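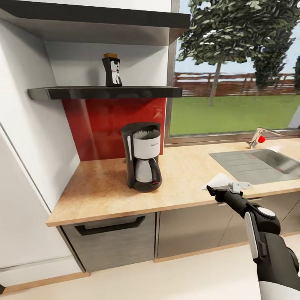

Simulierte Küche: Greifer mit weißem Blatt an der Spüle

Von Maham Tanoli, August
Lesezeit: 3 Minuten

Kann ein Roboter schon die Küche machen?
Teilweise. Leichte Dinge greifen und ablegen geht oft, eine ganze Küche aufräumen noch nicht.

Warum wird simuliert?
Bei Lukarix läuft jede Aufgabe 228-mal am Rechner, bevor ein Gerät sie übernimmt.
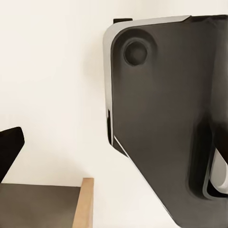
Naledi Mofokeng meint, ihr reiche es, wenn die Maschine abends den Tisch abwischt.

Kontakt | © Lukarix | Nach oben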